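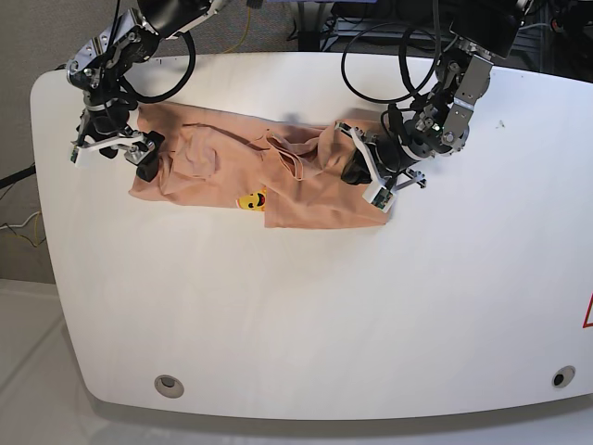
Laundry Room Gallery: The Peach T-Shirt

Mikero is a shared laundry and mending room on the ground floor of the Navaratnam building. Members bring in clothes that have been sitting in the clean pile too long, and we fold them at the white table with the rounded corners. The table is wiped down every morning before the first basket comes in.

This page is part of our folding series. Earlier pages cover towels, pillowcases and work shirts. The T-shirt pages get the most visits — 2,339 at last check — and most of the mail we get is about sleeves.

The shirt is a pale peach one with a small laughing emoji face printed on it. Menaka Jayasinghe picked it out of the December donation bag. Prints like this one should end up on the outside of the finished fold, so the shirt is easy to find in a drawer.

Picking up

A T-shirt lifted from one point hangs in long folds and hides its own hem. Let it hang for a moment, then look for a shoulder seam or a sleeve and take hold there with the other hand. Thin fabric slides over itself and will often twist into a narrow strand below the grip. 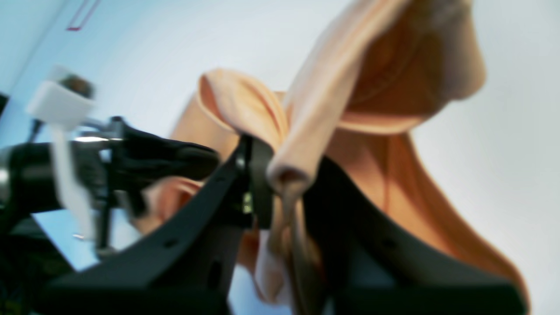

Laying flat

Spread the shirt with the neck away from you and the side seams straight. Work from the middle out to the sleeves. Senthil Kaimal teaches this part on weekday evenings and allows 20 minutes for beginners, then another 19 for practice with their own clothes.
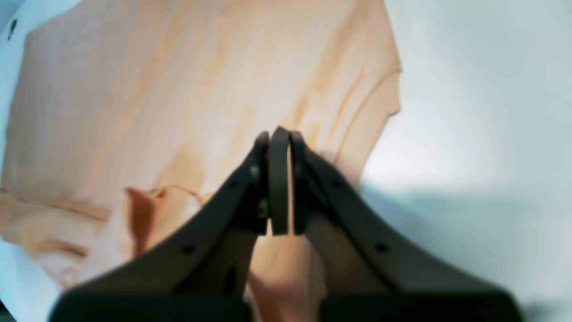 Sleeves are where most folds go wrong. If they are left bunched under the body, the finished shirt comes out thicker on one side and the stack leans. The short sleeve along the upper right has its outline clear of the shirt and its stitched seam showing, and that seam is a good line to fold on. The wrinkles running across the body should be smoothed toward the hem first, with a flat palm.

Folded shirts go on the Liria shelf by the door, sorted by size. The shelf holds 50. Please take your own home by the end of the month — anything left goes back in the donation bag.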